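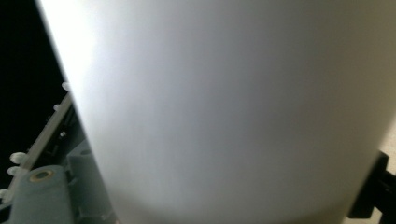

I have been meaning to write up the labelling work for ages, and every time I sit down to do it I end up fixing one more thing in the code instead, so this will be the version with the loose ends showing. It's raining, the kettle is on, and the training machine is busy until at least 9 p.m., so I may as well get on with it.

For anyone who missed the last post, Fistov is our little toolchain for turning recordings of two-handed work into something a policy can learn from. It reads the streams, lines them up in time, cuts them into episodes and writes out the actions. Bruvik is the bit that sits on top and tries to name what is happening in each stretch: reaching, closing, carrying, letting go. I named neither of them, before you write in.

The job we've been chewing on is paper cups. You take a cup from a stack, turn it, pass it across to the other gripper, and put it somewhere useful. My mum could do it while on the phone and buttering toast. For software it is a lovely, horrible little problem, mostly thanks to the cups being white, round, and identical to their neighbours.

My first go at the segmenter looked only at gripper width. Fingers wide apart means reaching, fingers narrowing means closing, fingers holding steady means we've got something. It worked beautifully on blocks. On cups it fell to bits, as a paper cup gives a bit when you squeeze it and the width keeps creeping long after anyone sensible would say the grasp was finished. I had grasps that went on for half an episode, and one (my favourite!) that the code believed had never ended at all.

So I went back and added the finger cameras to the mix, which brought its own headaches. When a cup is right up close it fills the view with soft grey-white and very little else, and a feature tracker that was quite happy a moment earlier suddenly has nothing to hang on to. The pose estimate starts to wander. It doesn't jump, which would at least be easy to catch. It slides off sideways, politely, and comes back again when the cup moves away. 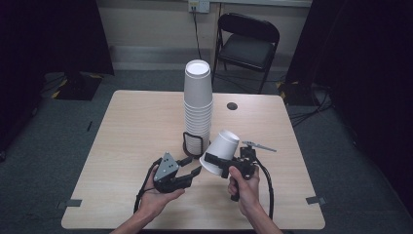

The handover was the part I'd been dreading. Both hands are moving, one gripper has the cup and the other is coming in to meet it, and the two trajectories have to agree with each other down to a very small distance or the learned policy will try to grab thin air. Each gripper's pose might be perfectly decent by itself and the pair of them still be rubbish together.

What helped in the end was a suggestion buried in the notes from our friends at Reisinger, who do a lot of calibration work and write the driest, most useful notes I've ever read. They solve for the relative pose directly as an extra term, with its own weight, and let the two absolute poses shuffle over to suit. I put that into Fistov over a couple of evenings. I set the window at 11 frames to start with, fully intending to tune it, and I'm sorry to say it's still 11.

I then reran 200 episodes through the whole lot and sat down with a big mug of tea to look at the worst ones. You learn so much more from the bottom of the list than from the average. Some were plain clock trouble, where one stream had started late and I'd been blaming the optimizer for it (sorry, optimizer). Others were starts, when the gripper is still coming across bare tabletop toward the stack and there isn't much texture down there apart from a bit of faint grain.
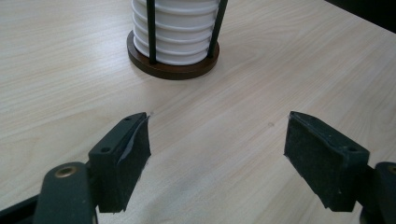 Fingers open, with the cup stack up ahead.

I now let the tracker lean harder on the motion sensor during those approaches, and only hand the weight back to vision once it has enough decent points to work with. The threshold is a plain number in the config file, with a comment next to it in capital letters, so I remember what I was thinking when I come back in September.

Bruvik still gets muddled by a slow release. If you let go of a cup gently it sees a long, lazy carry followed by nothing. I've got a half-written fix on the hesen branch (Hesen being what we call the next release) that compares the cup's motion with the finger's motion and calls it a release when the two part ways. It passes its tests, though I wrote the tests as well, so make of that what you will.

If you run Fistov yourself, pull the latest version and rebuild your cache before you do anything else. The old cache files load without a murmur and give you the old alignment, and I lost the best part of a morning to that one. I'll put the config up alongside the next post, once I've taken the swearing out of the comments.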